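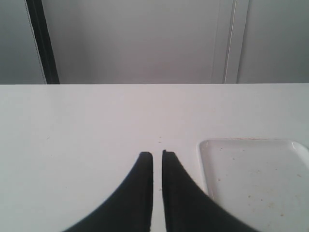
Session 4: Tides and why they keep changing

Verna Baptiste, Coastal Geography, Warninthorpe

Last time we got as far as the Moon pulling on the sea. Today is the part I love most, where the Sun joins in!

Spring tides come at new and full moon, when Sun, Moon and Earth are in line and the two pulls add up. High water is higher, low water is lower. (The name has nothing to do with the season, so you can have a spring tide in March or in November.) Neap tides come at the half moons, when the Sun pulls at right angles to the Moon and the range shrinks.

A lunar day lasts 24 hours 50 minutes. Most British shores get two high waters in that time, so each one arrives roughly 25 minutes later than you'd guess from a 12-hour clock. Try it with a tide table, it's lovely to watch the times creep along the page.

Shape matters too. A funnel-shaped estuary squeezes the incoming water and piles it up, and the Severn is our great example.

Reading: Tamuno, chapter 2, and the box on tidal bores on page 153.

For next time: plot one month of high waters for any port you like and mark the moon phases underneath.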